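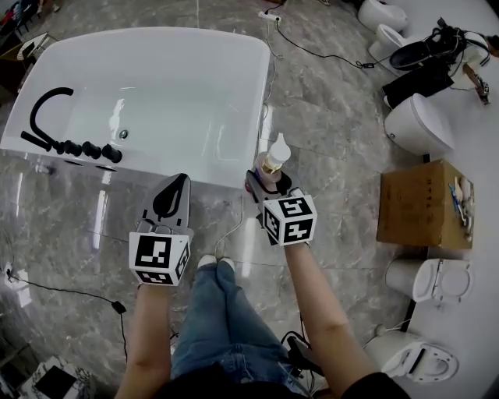
4. Nuisance alarms in the Teltilari apartments

4.1 Why we looked at this

Nuisance alarms first. Most of the complaints in the building log were about them, and most of the disabled units we found on the first walk-through had been disabled by the people living there. Battery out, cover hanging, in one hallway a shower cap over the whole thing. An alarm that goes off every morning gets silenced, then it gets taken down. Earlier work on kitchens has covered this ground well and we do not repeat it. Steam is less covered, at least for small apartments where the bathroom door opens straight onto the hallway with the alarm in it.

The Teltilari block has 107 apartments, one hallway alarm each, all photoelectric, all on the same circuit type. We got access to 83. The rest either declined or did not answer after the second letter. Access was arranged by Noel Estrella and the visits were done by Samah Berrada and Fadwa Belhaj, always in pairs. Main round in July, which matters, see 4.4.

4.2 Layout and fittings

Bathrooms differ more than the floor plans suggest. The plans show one standard room. What is there now depends on who renovated and when - some shower stalls, some built-in tubs, a few freestanding tubs on glossy tile with the faucet mounted at the tub edge (Figure 3). We coded each bathroom by fixture, by fan (none, manual, timed), and by whether the door had an undercut. Fixture type turned out to be a poor predictor taken alone. Door habits and fan type did most of the work.

Distance from door to alarm was measured along the ceiling, door frame to nearest edge of the alarm housing. Not straight-line through the opening. This was argued over for a while, and the straight-line figure is kept in the data file for anyone who prefers it. In apartments where the hallway bends, the two measures disagree quite a bit and the ceiling path tracked the alarm history better.

4.3 Event records

Each alarm keeps an internal event memory, capacity 3000 entries, oldest overwritten first. In practice no unit had filled up. Entries give time, chamber reading and whether the hush button was pressed. They do not give a cause. Cause was assigned afterward from the resident diary where one existed, and otherwise left as unknown. We did not guess from time of day, though it was tempting, since the morning cluster is very plain.

Diaries were patchy. Some residents wrote down every event for weeks and some wrote nothing after the first page. Houda Kabbaj checked the diary entries against the event memory and found that people underreport short alarms, the ones that stop by themselves before anyone gets to the button. So the steam share we report is likely low. How low we can't say from this data.

One coding problem worth noting. Where a resident wrote "shower" we took it as steam, but aerosol products used in the same room after a shower give a similar rise in the chamber. Hairspray mostly. A separate code was added for these partway through and the early diaries were recoded by hand. There may be a few left in the wrong group.

4.4 Results

Apartments with a timed fan had fewer steam events than apartments with a manual fan, and manual fans did no better than having none at all. Residents told us why, more or less - the switch is outside the door, or the fan is loud, or they forget. Where the door was normally left open after bathing, events came in the minutes after the bath ended and not during it. That pattern was consistant across all stair entrances.

Moving the alarm helped. In 3 apartments the owner agreed to a move further down the hallway, still inside the spacing allowed for the room plan, and no steam events were logged there during the follow-up. Far too few to test and we don't. Smoke entry from the bedroom side was not checked after the move, and it should be before anyone copies the arrangement. Lama Hattar is working on that seperately with the Sidach test room.

Season is the weak point. Warm hallways, windows open, less condensation. Winter records were still being downloaded when this section was written (December 2023) and a first look suggests more events, longer ones too. The July numbers should be read as a floor.

4.5 Notes for building managers

Check the fan before replacing the alarm. Several units in the Teltilari log had been swapped more than once for "faulty sensor" and the returned ones passed the functional test at Ashour. A timed fan control is the cheaper fix in most layouts we saw, and it does not touch the alarm coverage. Door undercuts need care, as the fan can't pull much air through a sealed door. Ask residents directly if the alarm has ever been taken down. Most will say so if the question is put before the inspection and not after it.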